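Chapter 7
Cloth in the Home

Learning goals

After reading this chapter, you should be able to:
Explain how fiber and weave affect the way cloth behaves in use
Describe how household cloth moves from use to washing to storage
Read a care label and say what each part of it tells you
Compare the cost of a textile item with the cost of looking after it

Most people own more cloth than they think. Clothing is the part we notice, but a home also holds towels, sheets, blankets, curtains, dishcloths, rugs, and the covers on chairs and cushions. Each of these was bought or given at some point, and each has to be washed, dried, put away, mended, and in the end replaced. Chapter 6 dealt with food, where the cycle from purchase to use is short. Cloth moves through a home much more slowly. A bath towel can stay in service for years, and a good wool blanket may pass from one generation to the next.
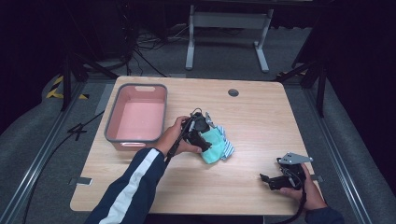

Figure 7.1 Crumpled teal cloth with a striped section.

In the town of Kudidport, a household survey led by Salma Shehata asked 257 families to keep a diary of everything they did with cloth during the month of July. The families wrote down what they washed, how they dried it, and what they threw out. Shehata expected that washing would take up most of the time. In the diaries it took less time than sorting, folding, and putting away. Machines had taken over the washing itself in nearly every home. The work on either side of the machine was still done by hand, usually in the evening, and often by the same person every week.

The survey also showed how uneven the load was. Families with a child under 2 washed far more often than other families, but in smaller batches. Older couples washed less often and were more likely to hang things on a line. Renters without a machine of their own saved up laundry until they had enough to make the trip worthwhile – and then spent most of a morning on it.

We will come back to the Kudidport diaries several times in this chapter. For now, keep one point in mind. The cost of a shirt or a towel includes the time, water, power, and soap that go into it after it comes home.
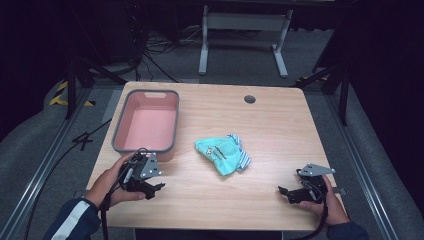 7.1 What Cloth Is Made Of

Cloth begins as fiber. Some fibers come from plants, such as cotton and flax. Others come from animals, such as wool and silk. Polyester and nylon are made from chemicals, mostly ones that start as oil. Many items sold today are blends, and the label will list each fiber by its share of the total weight.

The fiber decides a good deal about how cloth behaves. Cotton takes up water easily, so it works well for towels and is slow to dry. Polyester takes up very little water. It dries fast and holds its shape, but it can hold on to body oils and smells. Wool is warm even when damp, and it can shrink badly if it is washed hot and handled roughly.

The way the fibers are put together matters as well. Woven cloth has two sets of yarns that cross at right angles. It is usually firm and does not stretch much along either set. Knit cloth is made of loops, and loops can open and close, so a knit T-shirt stretches over the head and then returns to its shape. When a knit is hung wet by the shoulders, the weight of the water can pull the loops out of line.

Yarns in a woven cloth have a direction, called the grain. Cut with the grain, a piece hangs straight. Cut across it at an angle, the same piece will drape and stretch. The word is borrowed from wood, where it refers to the lines left by growth.

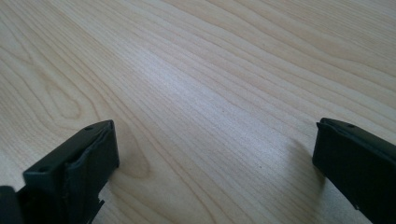 Sawsan Hourani, who taught sewing in Louro for many years, had her students find the grain by pulling gently on a scrap in each direction before they picked up the scissors. The edge of the fabric, called the selvage, runs along the lengthwise grain and does not fray. If the selvage is gone, the pull test is the next best guide. Lengthwise yarns give very little, crosswise yarns give slightly more, and the diagonal, or bias, gives the most.

Try the test on an old pillowcase before going on to Section 7.2, and write down what you find.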